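A few posts on the winter premiere season, because I watched too many arrivals this month and I need to put my thoughts somewhere. I am not a stylist. I only look at coats with great attention.

First, the coat of the month. Long, camel, belted high, worn by the lead of Ivis at the November premiere. I heard many people call it boring. I don't agree. The sleeve finishes exactly at the bone of the wrist, and this is very difficult to get right on a person who waves so much.

The shoes with it were dark green, low heel. She wore the same pair two years ago for the first series. I checked, I have the old pictures saved. I like when a famous person repeats shoes. It makes me feel better about my own cupboard.

Her co-star came in Clegg, a grey suit with very wide trousers. The jacket was good. The trousers collected all the rain from the carpet and by the time he reached the interviews they were dark up to the shin. He continued to smile. I respect this.

Now the Lunex dress, which I think is why most of you follow me this week. Silver, high neck, open back, 111 small buttons from the neck to the waist. The number comes from the house itself, they put it in their own post. I did not sit and count. 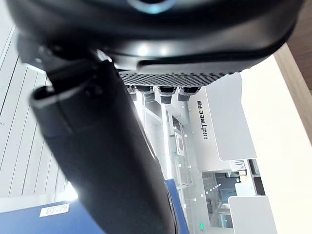
Nattawut Thongsuk wrote to me that the buttons are only decoration and there is a zip hidden in the left side, so please stop imagining some poor assistant closing them one after another before the car comes.

I looked again and I think he is right. On the left there is a line which pulls a little when she turns to greet the crowd. I am a bit disappointed, but also relieved for the assistant.

Still, my opinion of the dress is the same. It is beautiful from behind and rather stiff from the front. When she sat down for the television interview the collar rose up to her chin, and she had to answer with her head slightly back, like a person at the dentist.

Several of you asked about the bag. It is Brellisport. Yes, the sports bag company. They make a small evening bag now, in black, with the same wide strap as their gym bags. I thought I would hate it. With the silver it looks quite fresh.

Please don't ask me the price, I have not found it, and two shops told me two different things.

Hair: loose waves, parting on the side. Earrings: one pair of plain drops, no necklace. With this collar there was no room for a necklace anyway.

The after-party was the better show, in my opinion. She changed into black trousers and a man's white shirt and stayed nearly 30 minutes outside to sign things for people. In my view this was her best outfit of the evening, and I would wear it to work tomorrow.

Small correction to my earlier post: I wrote that the green shoes are suede. A reader with better eyes says satin. I enlarged the picture and it is satin. Sorry.

Next premiere is in London and I will post from six in the evening. If someone wears Clegg trousers again, I hope it is dry.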